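Priro Align 2
Demonstration alignment and policy prep software for hand-held gripper recordings

Priro Align takes video and jaw-width logs from hand-held grippers and turns them into trajectories a two-arm controller can replay or learn from. We resell it and we support it. We also think the claims made for this kind of software have run well ahead of what it does, so this page is longer than the vendor's.
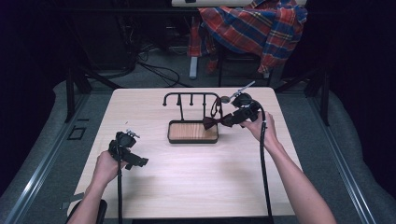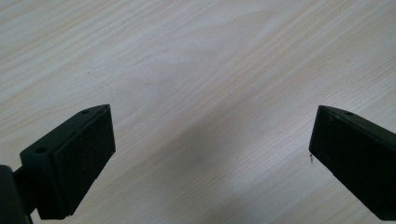

Bow tie and rack task, head view first, then the view from a gripper with nothing between the pads.

What it does

Align reads one head view and up to two gripper views, puts them on a common clock, and estimates where each gripper was in space for every step of the recording. It then cuts the session into episodes and writes them out in a format that most training code can read with a small loader. A sample loader is included. It is plain and it works.

What it does not do is understand the task. The vendor's brochure uses the phrase "learns intent." We have left that phrase off this page. The software finds points where the jaws open, close or stop moving, and it guesses that an episode begins or ends near one of them. If your operator pauses halfway through hanging something on a peg, expect a false cut there and plan to fix it by hand.

Pose tracking on plain surfaces

Look at the second picture before you buy. A pale tabletop with faint grain fills the view, and a tracker that depends on sharp corners has very little to hold on to. Align 1 lost its place on tables like this so often that we stopped recommending it. Version 2 leans on the head view when a gripper view goes bland, and the improvement is real. In our own trial we ran 1361 episodes through it. Of those, 81 came back flagged for tracking loss and another 41 were wrong without being flagged.

The second number is the one to worry about. A flagged episode costs you a minute of somebody's time. An unflagged bad one goes into training and teaches the policy to reach past the rack. The vendor says a stricter confidence setting catches these. It does catch some. It also throws out good episodes along with them, and the manual gives no guidance on where to set it.

Soft and thin objects

The object view in Align draws an outline around whatever is held in the jaws. For boxes and blunt solid parts it does fine. For a bow tie with a thin strap, the outline tends to follow the body of the tie and forget the strap, and the strap is the part that has to end up over the peg. You can turn the object view off, and for cloth work we suggest you do. Jaw width and gripper pose are still recorded and are more use to you anyway.

Black grippers next to a black rack are also hard on the segmentation. Stenovix sells an add-on mask model that is supposed to help. We tried it and could not tell the difference, so we don't carry it.

Planning and replay

The replay module checks each trajectory against your arm's joint limits and marks the parts it can't reach. This is the best piece of the package. People move their wrists in ways that a six-joint arm will not follow, and it is better to learn that on Monday than after a week of recording. It doesn't check for collisions with the cable, the table edge or the other arm unless you supply models of them. The Qian planner can be called from inside replay if you already hold a license. The link between the two is thin, and errors come back as a bare code.

Requirements

Linux workstation with a recent graphics card
2000 GB free disk for a working project (the vendor says less; we ran out)
One head view, one or two gripper views, jaw-width log
Wired grippers preferred. Wireless logs are accepted but the clock drift correction is weak

Licensing

Sold per workstation, one year of updates included. The software keeps running after that year, without updates. Training code, arm drivers and grippers are not included.

Trial

A trial runs until the end of the following month and is not limited in features. Bring your own recordings. The sample set that ships with it was made on a heavily patterned mat, and everything tracks well on a patterned mat.

Related items
Pastumance Episode Viewer
Priro Align 1 (discontinued, support only)
Qian planner, single arm license
Jaw-width logger, two channel
Printed tracking mat, large
Replay module, standalone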